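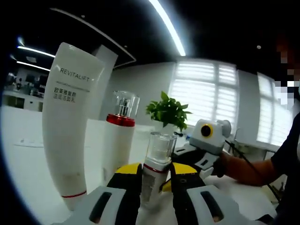
Board index > Skin & Hair > Routines and Empties

Thread: is a full set ever worth it or just buy the cleanser

pinkgrout
Been on the Revitalift face wash plus the matching stuff in the white bottles since November. Skin is fine?? Not better, not worse. Cleanser I like. The rest I can't tell. Do I keep buying all of it or drop down to one thing

mossy_kettle
drop down. matching sets are a shelf thing. your face doesn't know what brand the other bottle is

Denidmont_deb
Disagree. Had way less stinging when I quit mixing brands. Could be luck but I'm not going back

mossy_kettle
or you quit whatever was stinging you

Denidmont_deb
ok fair, maybe. still keeping my set

tallowcat
How long have you had the pump one open? Mine smelled off after 9 months and I'd been blaming my pillowcase. Check the little open jar symbol on the back

pinkgrout
no idea lol. bought most of it at the Troner outlet in Jusurbridge, could of been sitting there a while

halfpast_6
Troner marks stuff down when it's close to date. Not always but I look now. Bought 5 tubes there once and tossed two

tallowcat
also where do you keep it. bathroom with no fan = bad

pinkgrout
bedroom, away from the window

quietladle
Gonna say the boring thing, sunscreen in the morning does more than any of it. Plain cleanser at night, plain cream, done. I use the Cruickshank one, 200 ml, lasts me forever

Denidmont_deb
Cruickshank broke me out so badly. Chin and jaw

quietladle
huh. never had that. the old formula or the new one?

Denidmont_deb
new one, thicker lid

mossy_kettle
this board has roughly 3000 posts on that cream and no two agree

pinkgrout
ok so plan is finish what I have, keep the face wash, try teh sunscreen. Any that don't pill under makeup?

halfpast_6
start a new thread for that, you'll get more answers. But gel ones, and wait a few min before foundation

quietladle
seconding gel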